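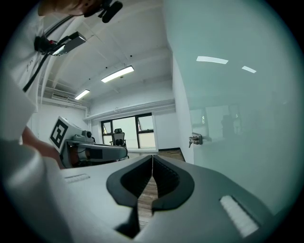
Nornamari Door Set: Data Card and Fault Notice

Release status: restricted, under correction
Maintained by: Faltberg Data Office
Applies to: all copies of the Nornamari door set obtained before September

1. Summary

The Nornamari door set contains 621 recordings of people opening and closing interior doors with a pair of hand-held grippers. Each recording combines video from the two grippers, video from a head-mounted camera, and position tracks for both hands. The set was collected by Faltberg and processed with the Podby alignment tool.

A fault has been confirmed in 33 of the 621 recordings. In these recordings the position track of the right gripper does not agree with its video during the part of the task in which the lever is pressed. A robot policy trained on the uncorrected files may close its fingers below the lever or push against the door panel at a height where there is nothing to hold. Users are asked to read Sections 3 and 5 before any further training or hardware testing.

2. Contents of each recording

left_gripper: video and position track
right_gripper: video and position track
head: video only
events: time marks for approach, contact, lever down, door moving, release
notes: free text entered by the operator, often blank

All tracks are given in meters, relative to the position of the head camera at the first sample. Finger opening is stored as a value from 0 to 100, where 100 is fully open. Earlier drafts of this card gave the scale in the opposite direction. The files themselves were always correct on this point.

3. Description of the fault

The fault was reported by Somogyi during a trial on a fixed-base arm. The arm approached a lever handle at normal speed, stopped short, and then moved downward along the door until its force limit was reached. The arm shut down as designed. No one was injured. The door panel was scratched, and one finger pad was replaced.

Review of the training data showed a vertical offset of 4 centimeters in the right-hand track of the affected recordings. The offset appears after the right marker cube has been lost from the head camera's view and found again. Podby then matched the cube to the wrong face and continued from the wrong starting height. The left-hand track was not affected in any recording reviewed.

Three conditions were common to the affected files:

– the right arm was raised along the face of the door, close to the panel;
– the head camera was looking steeply down;
– the marker cube was turned during the reach, so that a different pair of faces came into view.
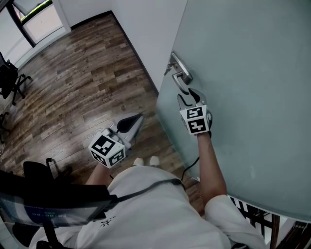 Right gripper just below the lever handle, with two marker patterns visible on its cube.

The error is difficult to find by checking the track alone. The path is smooth on both sides of the jump, and the smoothing filter spreads the jump over several samples. It is best found by comparing the track with the right gripper video at the "contact" mark.

4. What was not at fault

The gripper hardware was examined and no defect was found. Timing between the cameras was within tolerance in all affected files. The operators followed the written procedure, which at that time said nothing on the orientation of the cube during a reach. That omission is the responsibility of the Data Office and has been corrected in the current procedure.

5. Required action

Users holding an earlier copy should take the following steps.

Step 1. Stop any hardware test that uses a policy trained on the earlier copy.
Step 2. Remove the recordings named in affected.txt.
Step 3. Retrain from the start. Fine-tuning an affected policy on the reduced set did not fully remove the downward motion in our tests and is not recommended.
Step 4. Before resuming work on a real door, set a force limit on the vertical axis and keep all persons outside the reach of the arm and the swing of the door.

Corrected tracks will be issued as a separate download. They will keep the original file names with the ending _r2 and should not be mixed with the earlier files.

6. Known limits

Most doors in the set have lever handles. Round knobs and sliding doors are poorly represented. Glass panels and other reflective surfaces are present in several rooms, and marker detection near them has not been studied separately. The set should not be used as the only source of data for a robot that will operate near the public.

7. Reporting

Further faults should be sent to the Data Office through the issue tracker, with the recording name, the event mark nearest to the problem, and the Podby version used. Reports that involve contact with a person, or any unplanned stop of a robot, should be marked "safety" and will be handled before all others.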